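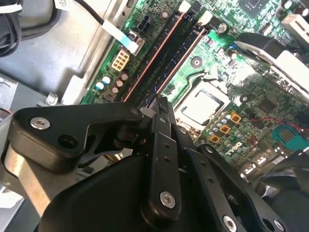

Week 6 handout: the memory swap that went wrong
Notes by Siham Zerouali

OK, so this is the fault everybody asked me about on Saturday. The task sounds easy: pick up a memory module, line it up over its slot, push down until the latches close. Our Drokex cell had done it plenty of times. Then one run stopped with a force alarm, and Karim El Ouafi found the module sitting crooked, one end in and the other end up in the air!

Before you blame the gripper, think about how little room it has in there. The fingers are wide, the case is full of sheet metal, and a touch on a rail shifts whatever you're holding.

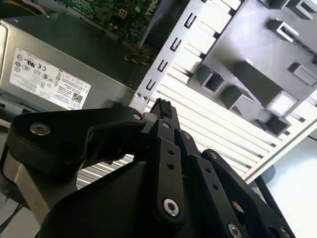 What we found in the log

The push limit was 40 newtons, fine for a straight module. But the tilt check came after the push (my mistake, I wrote that sequence), so the arm leaned on a module that was already off by four degrees. Ashraf Gaber spotted it in the log before I did.

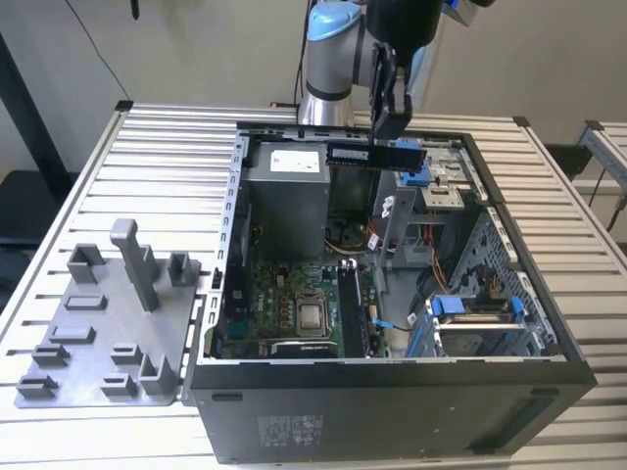
Fig. 3. Memory module held over the open case.

The fix is dull: check tilt first, push second, and if the force climbs early, back straight up and stop. Don't let it retry by itself. I know, I love a retry loop too, but on a seating job it just grinds the contacts

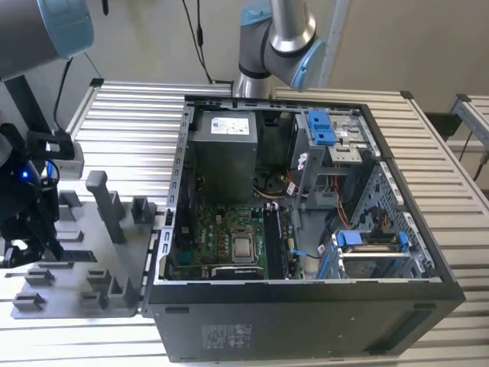 and then you're shopping for a motherboard. Also, with two arms over one table, hit the stop for both before you reach into the case. Bouchra Chraibi will show you the buttons.

For next week: redraw the sequence with the tilt check moved, and mark every spot where a person may reach in.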